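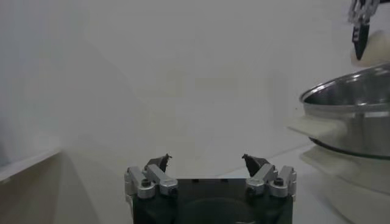 Pale surface, soft light, 5/10/25

So I finally cut into the curtain fabric. If you've been reading for a while you know I bought it in June last year at the remnant sale in Brenside, carried it home on the bus and then left it folded on the shelf, too scared to touch it. It's a heavy cotton in a mustard check, sold under the name Lagman, and I had just enough for one apron and a pair of oven mitts. Or so I thought!

The apron went together in an evening. I used the Flisura pattern again (the cross-back one, no ties to fiddle with) and added 13 cm to the length, as I like mine to cover my knees when I'm baking. The pocket is split down the middle, one side for a phone and the other for a wooden spoon or whatever I'm carrying around and about to lose.

The mitts were another story. I quilted the layers first, with lines 30 mm apart, and everything looked lovely until I tried to turn the thumb right side out. Way too thick. I ended up unpicking the whole thing, trimming the batting out of the seam and clipping the curve properly, like I should have done the first time. My machine was not happy about it either – I broke two needles and had to switch to the denim ones.

A few of you asked about thread. I used Zosuvis in the color they call honey, which comes on a 300 meter spool, and I still have plenty left. It's a bit fuzzy, so clean out your bobbin case when you're done.

What I don't have is enough fabric for the hanging loops, so those are cut from an old blue shirt. I like them better than the check, to be truthful, and now I want to bind the whole apron in blue too. I have a bag of shirt scraps to get through, so that might be next, or I might do the bread bag I promised my sister. I'll post the pocket measurements once I find the envelope I wrote them on.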